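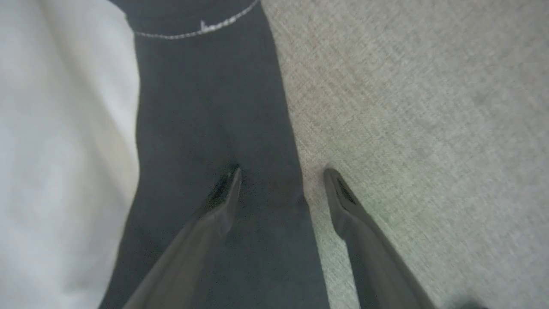 Ticket 406 — Grey table cover slipping and creasing
Site: Pralasmont, sewing and display room
Product: Idari cover, pale grey
Status: open, waiting on supplier

Reported problem
The cover will not stay flat. It creeps towards the front edge whenever fabric is pulled across it, and creases form under whatever is being folded. Dark cloth is the worst for this and it also leaves fluff on the grey.

Tried so far
1. Took the cover off, shook it out and put it back with the weave running the long way. Better for one morning.
2. Ironed on low from the back. Creases gone, slipping the same.
3. Put a strip of Breretti grip mesh, 500 mm wide, under the front half. The front now holds. The back corner still lifts.
4. Checked the table top for polish. Wiped down with a damp cloth and left to dry before refitting. No change.

The lemon backdrop behind the table was also checked in case it was dragging on the cover.
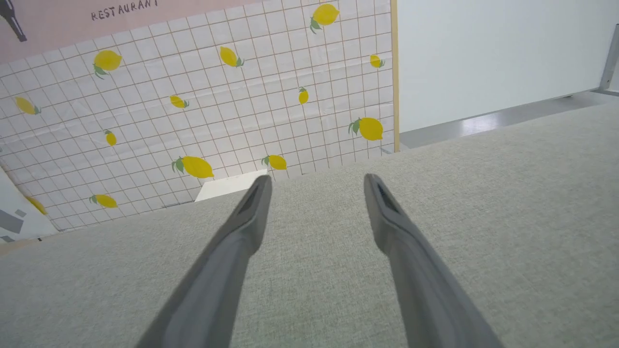
Page last changed: Sat 29 August

Backdrop ruled out. With the panel moved back a hand's width the corner lifted just the same, so it has gone back where it was. Please leave it there, as the lemons and the tile grid are wanted for the June display shots to match.

Asked Khumalo whether the cover can be exchanged for the size up. They want the order number (107, on the delivery note) and a measurement of the overhang on each side. Left and right are done — 13 cm both. Front and back still to do.

Until then, clip the back corner and brush the cover down after dark fabrics. Do not use double-sided tape, it marked the last one.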